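Carncombe Twin Drinks Dispenser, reviewed after 10 parties

I bought the Carncombe in January, when $137 seemed a reasonable price for never again being asked where the iced tea is. People still ask. They ask while standing next to it.

Setup took me one evening and most of my goodwill. The manual covers the washers in four languages and skips the order they go in. Put the rubber one on the inside. I put it on the outside and mopped.
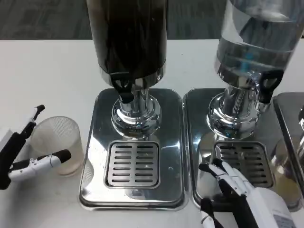
Flow is decent until the last inch or so, which stays put unless you tip the whole thing forward. My neighbor Gerardo Mangubat has the older Baluyot and says his does the same – he calls it the cook's share.

Cleaning is the real cost. The shiny parts show every fingerprint, and the tap wants a bottle brush nobody owns. I bought one. Ice goes in fine, fruit slices don't come out.

Would I buy it again? Probably, on sale. It beats a row of sweating pitchers, and my sister-in-law has stopped bringing hers.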